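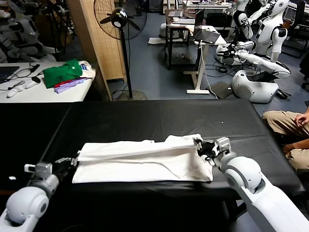 A folded white cloth on a black-covered table.

News > Business > Laundry and Linen

Clurico to open linen repair and hire centre in Nostness this October

Linen hire firm Clurico will open a repair and hire centre in Nostness in October, creating 29 jobs in the town. The centre will take over the former Duda print works on the harbour road and will supply hotels, restaurants and care homes along the coast.

Customers in the area are currently served from the company's main laundry at Silletti, a journey of 70 miles each way. Orders from Nostness have to be placed two days ahead, and anything that needs mending can be away for more than a week. Once the new centre is running, orders placed by 4pm will go out the next morning.

The building will have a sewing room, a drying hall and a trade counter. Tablecloths, napkins, towels, bed linen and kitchen whites will all be handled on site. Items too worn to repair will be cut down into smaller pieces where the cloth allows, and the rest will be sold on as wiping cloth.

Kirsten Hviid, managing director of Clurico, said: "We have had customers in Nostness for a long time and they have been patient with us. The distance has been the main complaint. A restaurant that runs short of napkins on a busy weekend needs them the same day, and we could not do that from Silletti."

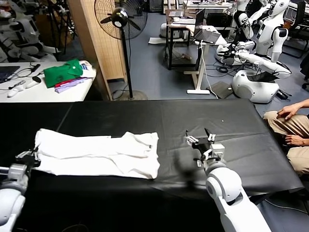 Hire prices will stay the same for existing customers until the end of their contracts. New customers can take linen on a monthly basis with a minimum order of 50 items, which can be a mix of sizes and types. The delivery charge for addresses within the town will be dropped.

The repair service will also be open to the public for the first time. People will be able to bring in household linen, shirts, aprons and curtains at the trade counter from 8am, and pay a fixed price for hems, patches and replacement buttons. A price list will be put up at the counter and on the Clurico website before opening.

Firouzeh Kordestani, who will manage the centre, said: "Most of what gets thrown away has one small hole or a hem that has come down. It takes a few minutes to put right if you have the machine and the thread in front of you. We will train people who have never sewn before, so nobody should be put off applying."

Jobs on offer include sewing, pressing, packing and driving, with full-time and part-time hours. Applications are open now and forms can be collected from Nostness library or requested by post, quoting reference 703.

Contact: Clurico Press Office, Silletti | © Clurico. All rights reserved. | Back to top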